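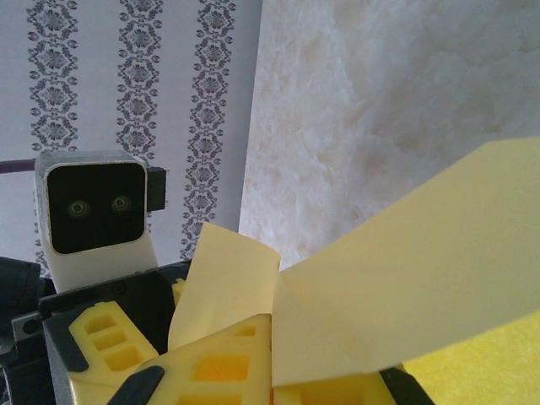 2 min read

Published April 8, 2020

Residents of Muvbridge will have to wait until June to find out whether the number 4 bus will keep its evening service to Priklow, after the council put off its decision for a second time.

The route links the two towns by way of the hospital and the Drakum industrial estate. Under plans put forward in the winter, the last bus from Muvbridge would leave at twenty past six, three hours earlier than it does now. Daytime buses would run as they do at present, with small changes to the stops near the railway station.

The council says the evening buses cost more to run than they take in fares, and that the gap has grown each year. It pays the operator, Radonjić Coaches, to keep them on the road. The present contract runs out at the end of the summer.

A survey of passengers carried out before the current restrictions drew 80 replies. Of those, 77 were against the cut and 3 were in favour. Many who wrote in work late shifts at the hospital or on the estate, and said they had no other way of getting home. Others used the bus to visit relatives on the wards after work.

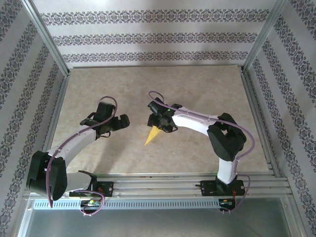
Several people asked whether a smaller vehicle could be used after six. The operator has told the council that it could supply one, but that most of the cost lies in the driver's wages and the saving would be slight. It has offered instead to drop the loop through the old market square in the evenings, which would shorten each trip and might allow the last bus to stay. That would mean a longer walk for people living on the north side of Priklow – a hill with no pavement for part of the way.

The matter was due to be settled at this month's transport meeting, which has been called off along with all other public meetings. Officers had looked at making the decision in writing, but councillors from both towns asked for it to be held over so that residents could speak.

In the meantime the 4 is running to a reduced timetable, with buses every two hours and no service on bank holidays. Passengers are asked to travel only if they must, to sit apart from one another and to have the right fare ready. Hospital staff can travel free on showing a work pass.

Comments on the evening service can still be sent to the council by post or email until the end of the month. Replies already sent in do not need to be sent again.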